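Cliltley Opens Orders for Grundent Kitchen Handling Kit

Service plan and training sessions to be offered alongside the two-finger gripper package

Cliltley has opened orders for the Grundent, a kit that allows a small robot arm to handle ordinary cookware on a standard worktop. The kit is intended for teaching kitchens, test kitchens and product laboratories that already own a light robot arm and wish to use it for repeated kitchen tasks. Orders will be accepted from customers in the United States and Canada, with the first deliveries planned for March.

The Grundent consists of a two-finger gripper, a small camera that mounts at the wrist of the arm, a control box, a cable set and the company's Tanner software. Customers may also buy two spare sets of fingers and a carrying case. The arm itself is not included. Cliltley has published a list of arms that accept the mounting plate without changes, and will review requests for other models on an individual basis.

According to the company, the kit was developed after a number of its existing customers asked for help with household objects. Cliltley's earlier products were sold mainly to packaging and sorting operations, where the items to be picked up are usually of one shape and size. Kitchens present a different problem. Pots, lids and pans vary widely, and their handles may be turned in any direction when the arm approaches.

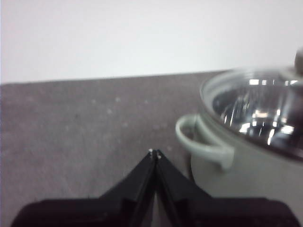 Cookware with side handles is the main subject of the first release of Tanner. The software uses the view from the wrist camera to find a handle and plan the approach of the fingers. A customer marks the handle once on a screen, and the software then searches for it from other positions of the arm. Glass lids have received particular attention in this work. A clear lid such as the one on the green pot carries bright patches of reflected light across its surface, and the dark glass between them gives a camera little to follow. The looped handle at the side of the same pot has a plain color and a firm outline, and Tanner is set by default to look for a part of this kind before it considers the lid. Customers who need to lift lids by the knob may turn on a separate mode, which the company describes as a trial feature and does not cover under the service plan.

The fingers of the gripper are narrow and come together at the ends, which allows them to enter the opening of a loop handle or close on a thin edge. They are sold as replaceable parts. Cliltley advises customers to inspect the finger ends at regular intervals and to replace both fingers of a set at the same time, so that they continue to meet evenly. A replacement takes two screws for each finger and does not require the gripper to be removed from the arm. After a change of fingers, the user must run a short closing check from the Tanner menu before resuming work.

Before the opening of orders, the kit was placed on loan with the Stostby teaching kitchen for a period of 6 weeks. Staff at the kitchen used it with pots and pans from their own shelves and kept a written record of each attempt. The record lists 98 attempts to take hold of a side handle. Cliltley has made the full record available to prospective customers on request, including the attempts that were stopped by an operator. The company has stated that the record should be read as an account of one site and should not be taken as a promise of performance elsewhere.

Stostby reported that setup was the most demanding part of the loan. Staff needed about 4 hours to mount the gripper, connect the control box and complete the first camera alignment. Much of that time was spent on the alignment procedure, for which the printed guide was found to be unclear. The guide has been revised, and a revised copy will be packed with every kit. Stostby also asked for a larger stop button on the control box, a longer power cable and a way to save handle markings under a name. The first two changes have been made. Named markings are expected in a later version of the software, which existing customers will receive at no charge.

The kitchen further noted that lighting made a difference to the work. Operators found it useful to place the arm where ceiling lights did not fall directly on a glass lid, and to repeat the alignment whenever the arm was moved to another table. Both points now appear in the guide.

The Grundent is not approved for use over a lit burner or with containers of hot liquid. The company specifies that cookware should be empty or hold only cold contents, and that the work area should be kept clear of people while the arm is in motion. The gripper is not washable and must be wiped with a dry or slightly damp cloth. Customers who plan to use the kit near food for public sale are asked to contact the company before placing an order, as local rules may require a cover for the gripper and wrist.

A service plan will be sold separately. It includes remote help during business hours, one yearly inspection and the loan of a gripper while repairs are carried out. Customers on the plan may also attend 4 online training sessions in each year of coverage. The sessions will deal with alignment, handle marking, care of the fingers and the reading of error messages. Teaching institutions qualify for a reduced rate on the plan, though not on the kit itself.

Orders may be placed through the Cliltley sales office. Customers should state the make and model of their arm, the type of cookware they intend to handle and the height of the work surface. A deposit is required at the time of order and will be returned in full if the arm is found to be unsuitable. Requests for the Stostby record and for the revised setup guide should be sent to the same office.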